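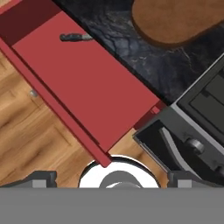 Osen 500 Cabinet Enamel

Osen 500 is a one-part, waterborne enamel for interior cabinet doors, drawer fronts and trim. It is made by Etura and sold in matte and satin. It can be applied by brush, foam roller or HVLP sprayer.

Surface preparation
Remove doors and hardware. Wash off grease, rinse, and allow to dry overnight. Sand previously painted surfaces to a dull finish and wipe off the dust. Bare wood and MDF require one coat of Poirier Bonding Primer. Knots may need a second.

Application
Stir well. Do not shake. Apply 2 coats. On raised-panel doors, coat the bevels and recesses first, then the flat areas, and brush out any paint that collects in the corners. Deep reds may need a third coat over white primer; tinted primer is recommended.

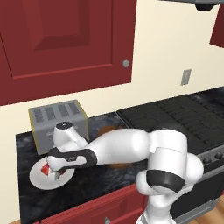
Dark red raised-panel door with a cream wall.

Do not apply below 50% of the stated film thickness. Thin for spraying only, with clean water.

Drying
Dry to touch: 35 minutes
Light handling: next day
Refitting knobs and pulls: after the final coat has hardened
Low temperatures and high humidity extend all times.

Cleanup
Soap and water while wet. Use Juveo Brush Cleaner on dried paint.

Pack sizes
500 ml, 2 liter

Color matching
Send a painted chip, not a photograph, to Brittany Bouchard at the Etura color desk. Matched colors are mixed to order and cannot be returned.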